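Friday Table: the August rice report
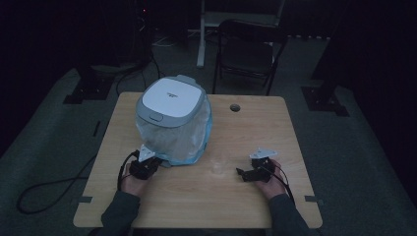 Back room at Endport, table in front of the black folding chair I keep meaning to put away.

Hello again, everybody! August has been sticky and slow, and I have spent most of it thinking about rice. I know, I know. Last month it was pickles. But so many of you wrote back after I mentioned in passing that I rinse mine three times (three! you would have thought I'd confessed to a crime) that I figured I'd better give it a proper item and get it out of my system.

So, the rinsing. I grew up in a house where you opened the bag, tipped some in a pot and hoped. The rice was fine. It was also a bit like paste, and we ate it with gravy so it didn't matter. Then I rented a room from Helmi Pelkonen for a couple of winters and she stood over me at the sink until I did it her way: cold water, swish with your fingers, pour off the cloud, do it again. I still do it her way. Teemu Leinonen wrote in to say he never rinses and his grandmother never rinsed either, and all I can say is that I've eaten at his place and it was delicious, so do what you like.

Water is where people really dig in. Vilho Eskola swears by the finger method, where you rest a fingertip on top of the rice and fill to the first knuckle. I have tried it and I get soup, but I have long fingers. I weigh mine on the old kitchen scale now. For the big Friday pot I use 800 grams of dry rice, and that feeds the usual crowd with a bowl left over for me to fry on Saturday morning. If it's just two of us at home, 200 grams is plenty, unless one of the two is Angus Mackay.

A few of you asked which bag I buy. I go back and forth! The medium grain from Räsänen, the little grocery next to the bus stop, has been very good this summer, and they'll carry the big sack out to your car if you ask. I had a short fling with a brand called Edo that was lovely the first day and hard as gravel the next. I might give it one more chance in the fall.

Then there's the resting. Please let it rest! Leave the lid shut for ten minutes after it's done, go set out the bowls, argue about the music, whatever. I used to lift the lid right away because I'm nosy, and the top layer was always a little chewy. Fluff it with a wet paddle or a fork, from the edges in, and put the lid back on if people are late. People are always late.

Leftovers: get them into the fridge quickly, spread out flat in a shallow dish so they cool down fast. Cold rice fries so much better than fresh. Mine gets an egg, scallions, whatever half a carrot is lying around, and a spoonful of the brine from last month's pickles, which turned out to be the best idea I've had all year.

Other bits. The bowl count from last summer to this one came to 628, according to the tally on the cupboard door, and Teemu Keskinen would like it known that he washed most of them. The Clurker board game is missing its green pieces again, so check your coat pockets. And we still need someone to bring a second ladle.

Next Friday is bean night, doors at six. Write back and tell me how you do your rice, and if it's the knuckle thing, tell me which finger.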